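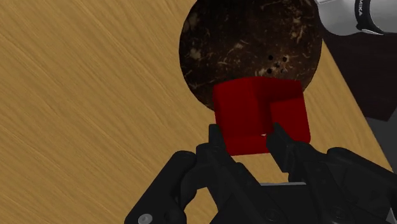
The gripper at a red block in Kettler's simulated room.

May 20, 2024 — Kettler has opened its remote-control training program to outside operators. They steer a simulated arm from a desk at the Wisberg office, and the software learns from each recorded run.
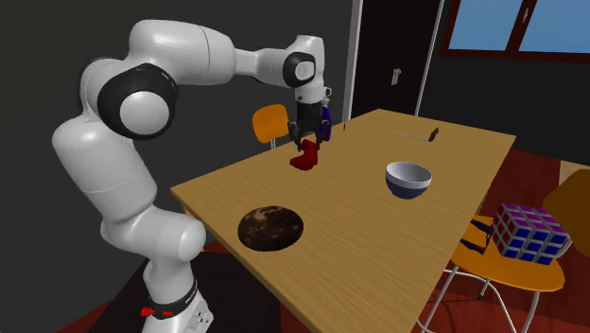

New operators practice for two hours before their runs are kept. "Slow is fine — jerky is a problem," said trainer Gerd Weidemann. The first group has 14 people, and sign-up for the next one opens in August.

7 comments | 80 shares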